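Raltmont Seed Library: where we are at the halfway point

Hi Judit, and hello to everyone at the Flenness Fund who reads these after her,

You asked for something less stiff than the spring report, so I'm writing this one the way I'd tell it to you over the phone. The spreadsheet is attached separately and has all the line items. What follows is how the seed library has been going since your second payment came through, what we spent it on, and the couple of places where I'd like your okay to move money around.

The big news first: we now have 275 varieties on the shelf! When I wrote the proposal I thought we'd be lucky to get to two hundred by the end of the whole grant. Most of the jump came from beans. People in this valley save beans like other people save rubber bands, and once word got out that we'd take a jar with a handwritten label and no other paperwork, the jars started coming. We have a purple pole bean that came over with somebody's grandmother, a yellow wax bean nobody can put a name to, and four different beans that are all called "the good bean" by the families that brought them in. I've kept the family names in the catalog as given. We can sort out the duplicates after they've been grown side by side next summer.

Tomatoes are second, then lettuce, then squash. Squash is a headache, as I warned you it would be. They cross with everything in sight, so anything donated without hand pollination goes in the "surprise" drawer with a note on the packet saying what you might get. The surprise drawer is the most popular drawer we have. I did not plan that and I'm not sure what to do with the information.

On to borrowing. We sent out 3235 packets between the opening and the end of September, and 579 people have a card. About half of the cards are from inside town and the rest are from the county, with a good cluster out along the Jomoretti road where the bus stop book box is. We put a little rack of seed packets in that box in April as a test and it has been emptied every single week. I'd love to do a second one at the feed store, and I've put a note about it further down.

Returns are the thing I know you care about, and they're the part I was most nervous to write up. So far 1151 packets have come back in some form. "In some form" is doing some work there. A lot of it is perfect, dry, clean and labeled, and some of it is a paper lunch bag with half a dried plant in it. We take both. Threshing the lunch bags eats up most of our Monday evenings, but they're cheerful evenings and people have started bringing pie.
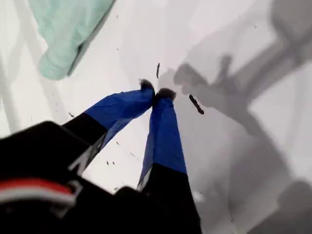 Do borrowers have to bring seed back in order to keep their card?

We ask for it and we remind people in the fall, but a card never gets canceled over it. Gardens fail, deer exist, and a beginner who lost all her carrots is exactly the person we want coming in again next spring. What we do ask is that she tell us how it went, even if the whole story is "slugs."

That question came up at the last partners' call, and I know a couple of people on your side would rather see a firmer rule. I've thought about it quite a bit. The libraries I visited that had a strict return rule had cleaner books and a lot fewer new gardeners. If you want me to try a gentle deposit for the rarer beans, I'm open to it, and I could start with the ten or so varieties where we're down to a single jar.

Germination testing is going better than it was. In the spring I was doing it on damp paper towels in my own kitchen, and my family was very patient, but it was slow and I lost track of two batches of parsnip. We used part of the equipment line for a heat mat, a proper shelf with lights, and a stack of lidded trays. Now every lot gets tested before it goes out, ten seeds at a time for the scarce ones and more for the common ones. Onions have been poor. Onion seed just doesn't keep, and I've stopped accepting any that's more than a year old. Everything in the bean family has come up like it was being paid to.

The classes have been a mixed bag. Seed saving for beginners filled up both times with a waiting list, and the tomato one (where you let them get disgusting in a jar for a few days) was a riot, the kids especially. The winter sowing class drew three people. I held it the same night as the high school concert, which was silly of me, and I'll run it again in January with milk jugs I've already been hoarding in the garage.

Storage is where I need to talk about money. The used cabinet we budgeted for turned out to be much too damp at the back, and I moved everything out of it in June after I found mold on a box of envelopes. No seed was lost, thank goodness. Since then we've been keeping the collection in glass jars inside a chest refrigerator that Ó Briain Hardware let us have at cost. It works fine, but it's full. I'd like to shift what's left in the printing line over to storage and buy a second one the same size. We can manage with less printing: the fancy four-color packets looked lovely and then everybody wrote on them in marker anyway. Plain brown envelopes and a rubber stamp will do, and the stamp is already made.

The other change I'd like is smaller. The grant has a line for travel to the regional seed swap, two people, two nights. Only I can go this year, and only for the day, so most of that is sitting there. If you agree, it could pay for the feed store rack and the first fill of packets for it. The owner has offered us the spot by the register at no charge, and I'd really like to have it stocked before people start thinking about peas.

A few things that aren't going well, so you hear them from me. The online catalog is behind. I enter varieties when I can, but the paper cards are always a few weeks ahead of the computer, and a woman drove in from two towns over for a melon that the website said we had and we didn't. I felt terrible and sent her home with three other melons. I've asked the library system whether their new part-time clerk could take on data entry one afternoon a week, and I should have an answer soon. We're also short on flowers. Vegetables get all the love, and the flower drawer is mostly marigolds and a truly heroic amount of hollyhock.

And the elementary school garden, which I promised you would be planted by now, isn't. The beds are built, the soil got delivered, and then the water line had to be moved, so the whole thing was pushed to next spring. The teachers did start sunflowers in cups on the windowsill so the second graders wouldn't be let down. Several of those went home and are apparently taller than the second graders.

Between now and the next report I'll be cleaning and packing the fall returns, testing everything that came in over the summer, and getting the bean families lined up for the grow-out. I have nine gardeners signed on to grow two varieties each and write down what they see, and I'd be glad of a few more. If anyone at the Fund has a sunny fence and some patience, send them my way.

Judit, could you let me know about the two budget changes when you get a minute? The refrigerator is the one I'd like to settle first. And please do come see us if you're out this way. I'll set aside some of the purple beans for you, with the cooking instructions exactly as they were given to me, which are "until they're done."

Thanks so much, as always, to all of you for backing this. The receipts are in the second tab of the spreadsheet, and the one marked with a question mark is for jar lids.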